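Search this site Enter keywords Go

14th September
By Harpreet Dufour

New house rules for small robot arms at Ridthorpe

Well, they've finally done it! After months of drafts going round by email (I've had six of them in my inbox, and I'm only the one who writes the newsletter), the Ridthorpe workshop has a proper set of rules for anyone using the small desktop arms. They come in on Monday and they cover everybody, from the school groups to the people who've been at it for years.

I went along to the launch evening expecting to be bored stiff and came home with four pages of notes, so bear with me.

The rules were written by Jingyi Tan and Tatsuya Ishida, who started back in March with a pile of old logbooks and a big pot of tea. Between them they read 976 entries. Most were the sort of thing you'd guess, a cable snagged here, a screw working loose there, somebody's sleeve getting caught. What bothered Jingyi was how often the same thing turned up twice in a week with a different person's initials next to it. People were putting things right and then not telling the next one in.

So the first rule is about writing it down. Every session gets a line in the book, even if all you put is your name and "fine". I did hear a groan from the back at that one.

Then there's the table. Before the power goes on, everything that isn't part of the job comes off it, and that means mugs, phones, spare screws and (I'm looking at myself now) biscuits. Boxes and trays for the task go down first, and you move the arm through its full reach slowly, by hand with the power off, to see what it could knock. Tatsuya was very firm about cables. They need enough slack for the joints to turn and not so much that a loop can drop into the gripper. He wants them looked at before every session, and again if anybody changes a motor.

Hands stay out while the arm is powered. I asked about the little ones, because really, they're plastic and they don't weigh much, and got quite a stern look! A pinched finger is a pinched finger, Tatsuya said, and people who get casual with a small arm will be casual with a big one later on. Fair enough. If you need to move something, you stop the arm, wait for it to settle, and then reach in. The stop switch has to be within reach of whoever is sitting down, which will mean shifting two of the benches.

The bit that caused the most chat was the new limit on runs. After 100 goes at the same task you stop and check the screws and the motor mounts before carrying on. Abelardo Fuentealba, who is usually in on Thursdays doing long repeat tests, thought that was far too often and said so at some length. Kazuhiro Hattori thought it wasn't often enough. They were still at it by the coat hooks when I left, so I'd expect that number to be looked at again.

There's a bit of money behind all this too. Clalholm has put in almost 3000 pounds for new stop switches, clamps and a decent first aid box, and the Rutherford room is being repainted so that each bench has a marked line on the floor. Stand behind it if you're only watching, please.

Printed copies are by the door and there's a large-print one at the desk. If you've already done the old induction you don't have to sit through the whole thing again, you just need to read the new sheet and sign it before your next booking. I've signed mine. The pen's on a string now, which is an improvement.

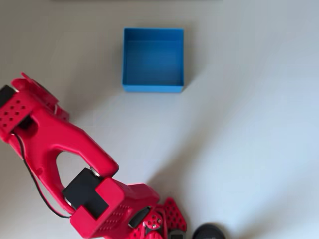 Who should stop the arm if something looks wrong during a session?

Anyone in the room can press the stop switch, including people who are only watching, and the arm stays off until the person who booked the bench has checked it over and written a line in the logbook.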